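Can a robot do the dishes?

By Štefánia Kopecký, for young readers

Maybe you have a job at home, like drying the plates after supper. Would you like a robot to do it for you? Many engineers would like this too, and they are working on it.

For you, a plate is easy. Your eyes see it, your fingers feel how slippery it is, and your hand knows how hard to squeeze. A robot arm must learn each of these things. Plates also come in many sizes and colours, and they lie flat, so it is hard to get a finger under the rim.
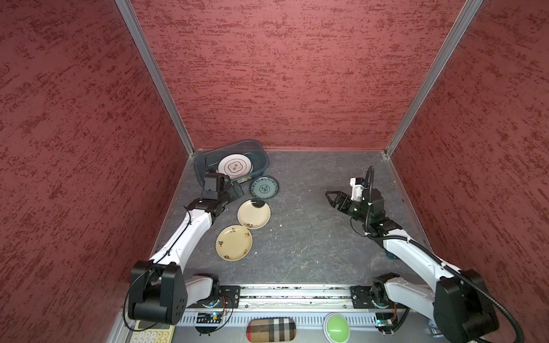
Why don't we have dish robots in every kitchen?
Kitchens are all different, and robots are still slow and make mistakes. They also cost a lot of money.

A dishwasher is a machine too, of course, but it stays in one place and you must fill it. To pick up the plates is the harder part – it needs something like a hand. Two hands are even better, so some robots have two arms.
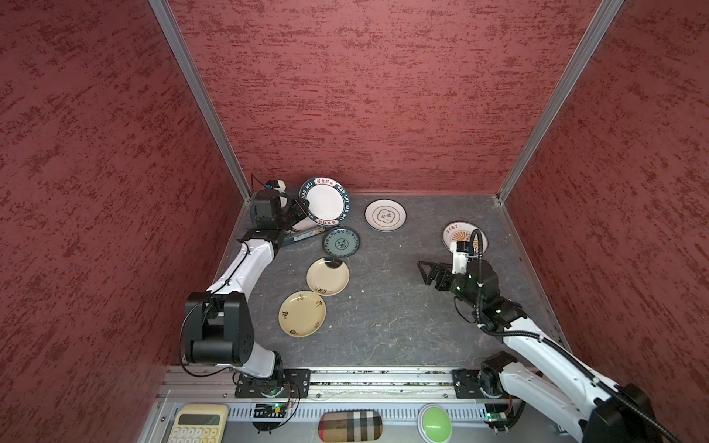 Engineers often let a robot try the same small job again and again. Think of a robot that tries 49 times to lift one plate. If you then give it a bowl, it may have to start learning again. You learned this when you were little, and now you don't even think about it!

So, can machines do our chores yet? A few of them, a little bit. For now, please keep your tea towel – you will need it tonight.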